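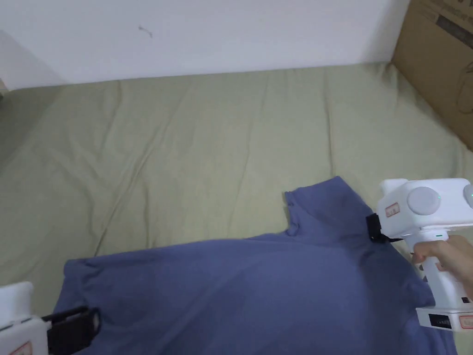

Lesen > Kurzgeschichten > Das blaue T-Shirt

Meine Tante Teresa hat T-Shirts immer auf dem Bett zusammengelegt. Nie auf dem Tisch, nie im Stehen vor dem Bauch, wie ich das mache, wenn es schnell gehen soll. Erst das Laken glattstreichen, dann das Shirt ausbreiten, dann oben an den Schultern anfassen. »Wer oben schlampt, hat unten den Salat«, sagte sie, und ich habe mit vierzehn natürlich die Augen verdreht (mit 20 übrigens auch noch).

Jetzt stand ich also in ihrer Wohnung in Fosomberg, es war Mai und kurz nach acht Uhr morgens, und sollte ihr für die Reha den Koffer packen. Grünes Laken, blaues T-Shirt, und ich davor. Das Blau hat so einen Stich ins Violette, den ich an keinem anderen Menschen schön fände. An ihr schon!

Ich strich die Falten mit dem Unterarm weg, und sie kamen wieder. Also rief ich sie an.

»Liegt der Kragen oben?«, fragte sie.

»Liegt oben.«

»Und die Naht an der Schulter? Läuft die gerade?«

»Die läuft schräg, Teresa. Das ist eine Schulter.«

Sie schwieg ziemlich lange, und im Hintergrund klapperte jemand mit Geschirr. Dann wollte sie wissen, ob ich beim Zieliński schon die Tabletten geholt hätte. Hatte ich nicht. Ob der Briefkasten leer sei. War er nicht – eine Karte aus Cuncombe lag drin, mit einer Unterschrift, die ich nicht lesen konnte.

»Steht da ein S?«, fragte sie, plötzlich ganz munter.

»Könnte ein S sein. Oder ein Fisch.«

»Pack die Karte ein«, sagte sie. »Zwischen die Shirts, damit sie nicht knickt.«

Ich fragte nicht nach, obwohl ich platzte. Stattdessen klappte ich die eine Seite zur Mitte, dann die andere, und die Ärmel machten, was sie wollten. Beim dritten Versuch ging es. Ich legte die Karte obenauf, zog sie wieder weg, las noch mal die zwei Zeilen über das Wetter und schob sie dann ganz brav unter das Shirt.

»Bist du noch dran?«, fragte Teresa.

»Ja.«

»Dann nimm auch den guten Lippenstift mit. Im Bad, links.«

Kontakt: Redaktion Sturnetti | © Teresa Szewczyk, alle Rechte vorbehalten | Nach oben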